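Ticket 551: Chlorophyll fluorescence readings low on all dark-adapted leaves (Ernine growth room)
Print | E-mail this page

Status: closed. Reported by Thijs Goossens.

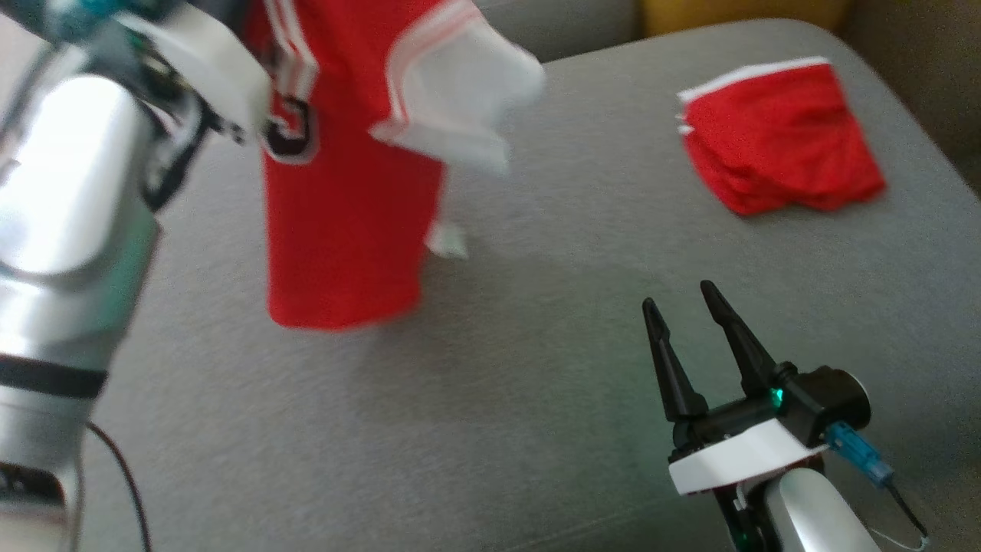 Fv/Fm on dark-adapted spinach has dropped to between 0.58 and 0.63 since the second week of May. Healthy material from the same seed lot previously read 0.81 to 0.83. Leaves show no visible chlorosis or wilting. Fluorometer is the Pitix handheld, leaf clips are the originals.

Environment: growth light set to 300 µmol per square metre per second at canopy height, 14 h photoperiod, nutrient solution unchanged.

Log

09:10 - Confirmed fault on six plants, oldest and youngest leaves. Spread between leaves is small, so photoinhibition of individual leaves is unlikely.

09:40 - Ran the fluorescence standard supplied with the meter. Reading within tolerance. Detector and saturating pulse are not the cause.

10:25 - Checked dark adaptation. Protocol calls for 30 minutes in the clips. Extended to 60 minutes on three plants. Fv/Fm rose to 0.66 at best. Not sufficient to explain the loss.

11:15 - Measured Fo separately. Fo is elevated, Fm close to the old values. Suggests that the reaction centres are not fully open at the start of the measurement, or that light is reaching the leaf.

11:50 - Inspected clips under a bench lamp. Foam gasket is compressed on one side and the shutter does not seat. Light leak confirmed on all clips from the Zallar batch.

13:30 - Wrapped clips in two layers of black cloth, room lights off, 30 minutes. Fv/Fm 0.80 to 0.82.

14:05 - Repeated without cloth, same leaves, growth light on. Back to 0.61. Fault reproduced.

Cause: stray light through worn clip gaskets, keeping part of the PSII population closed and raising apparent Fo. The plants are fine.

Fix: gaskets replaced from Nyamweya stores. Post-repair readings 0.81 to 0.83 with growth light on and no cloth.

Follow-up
- Dark-adapted data taken since the second week of May to be flagged. Do not correct by a fixed factor - the leak differs between clips.
- Light-adapted yields do not use the clips and can stand.
- Gaskets to be inspected every 200 measurements.

Shares: 2 | Comments: 0
Print | E-mail this page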